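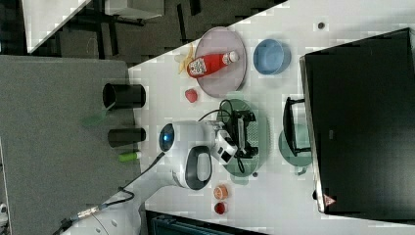
I've had the Flidero arm kit on trial for two months now and people keep emailing to ask if they should get one, so I'm writing it all down once and I'll point everybody at this post.

Some background. I run a small workshop where we test kitchen and tableware designs for other people. A lot of that work is picking things up and putting them down again, many times, to see how a rim or a handle holds up in use. I wanted an arm that could do the dull part. I looked at three kits and went with Flidero mainly on price. Pronelico, who sell it in this country, offer a trial where you pay a monthly fee and can send it back.

What you get is the arm, a two-finger gripper, a controller, the cables and a license for the software. You don't get a table, a screen or any objects to practice with. I used a white table we already had and raided the kitchen cupboards and the kids' play food for the rest. Plates, cups, a bowl, a ketchup bottle, a banana. Nothing fancy is needed to find out what the thing can and can't do.

Setup took me an afternoon. The printed guide covers the mounting well and then more or less gives up when it gets to the software. I had to call support to find out that the controller wants its network settings saved twice, once in the app and once on the box itself. The woman who picked up knew the answer right away, which makes me wonder why it isn't in the guide.

The status light on the arm is a ring around one of the joints. On ours, blue means powered and ready. I thought this was decoration at first, but I've come to rely on it. You can check it from across the room without walking over to the screen.

Teaching it a move is easy. You put the arm in a free mode, push it by hand to where you want it, save the point, and go on to the next one. A simple pick and place is maybe six points. After that you can name the move and string several together. My colleague Liesl Moser, who doesn't like computers much, had it moving a cup from one side of a plate to the other before lunch on her first day with it.

Cups are the best case. They're the right size for the fingers and they don't care much which side you grab. Small fruit is fine if you turn the grip force down. The banana was harder than I expected. It needs the gripper at the right angle or it swings, and the angle changes every time somebody puts the banana down differently. Plates are the worst. Flat on the table there's nothing for the fingers to get under, and with a raised rim you have to come in from the side, very low. I ended up with a 12 point routine for one plate and I still wouldn't leave it alone with anything breakable.

The ketchup bottle sits in between. Lying down it's easy to pick up by the middle. Getting it upright again takes a wrist turn that runs close to the limit of the joint, and the software will refuse the move without telling you which joint is the problem. I'd like to see that fixed.

Cables are a nuisance. The gripper cable needs enough slack to let the wrist turn, and that slack has to go somewhere. It loops out over the work and will drag light things if you plan a path carelessly. I bought a pack of clips from Intarasuk that help along the length of the arm, but at the gripper end you just have to plan around it. Keep the light stuff on the far side.

Noise is low. We can talk next to it in normal voices. It does hum a little when holding a position for a long time.

Support has been decent. I've written to them 14 times, mostly small things, and got a useful answer to all but two. Updates come through the app, and one of them wiped my saved moves, so make a copy before you press the button. The export option is under the controller menu, not the file menu.

Would I buy it? For our work, yes, and I've told Pronelico we'll keep it when the trial ends in August. If you mostly handle flat things, I'd wait, or ask about the suction head, which I haven't tried. Pluvwood up the road have one and say they're happy with it, but they only move sheet stock, so I don't know how it would do with a dinner plate. If I get to borrow it I'll add a note at the bottom of this post.

Contact | Copyright, all rights reserved | Back to top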